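Home | Issues | Articles | Authors | Search

3. Occupational and Locative Surnames in the Keltbridge Registers

3.1 Sources and method

The parish registers of Keltbridge contain 3,250 baptismal entries in which the father's surname and trade are both given. Entries were transcribed in full, and variant spellings were grouped under a single head form only where the same household could be followed through at least two records. Where a clerk wrote a name in two ways on one page - a common habit in the older volumes - both forms were kept.

Of these entries, 1,150 carry a surname that can be traced to a trade. The remainder are divided among names taken from places, names taken from a father's given name, and a small group whose origin is unknown. The name Wellus belongs to this last group. Benítez has argued that it is a worn-down form of "well house," and would thus mark a family living beside a spring. Catacutan prefers a link with the given name William, by way of a short form used in speech. The registers do not settle the question.
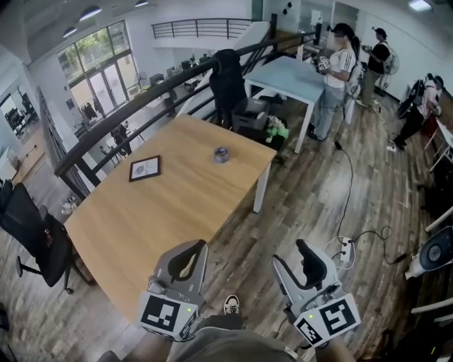
Figure 4

The spelling of Wellus changes 14 times before it becomes fixed. Early clerks favored a double "l" and a final "e," while later ones dropped the vowel and wrote the name as it was heard. The change does not move in one direction. A branch of the family settled at Prallham kept the older form for two generations after the Keltbridge branch had given it up, and the two spellings were later treated as separate names by the county clerk.

3.2 Surname and trade compared

A trade surname is weak evidence for the work of the person who bore it. Only 16 fathers in the sample followed the trade named by their surname, and most of these were smiths. Such cases may reflect a craft handed down within a family, but chance cannot be ruled out for the more common trades. It is therefore advised that trade surnames be read as evidence for the period in which they were formed and that later records be used with care.

The Prallham rolls, which begin earlier, are considered in Section 4.

Related articles
Renato Benítez, Spring and Well Names in Parish Records
Aileen Catacutan, Short Forms of Given Names and Their Surnames
The Rashti Family Papers: A Finding List
Notes on the Prallham Rolls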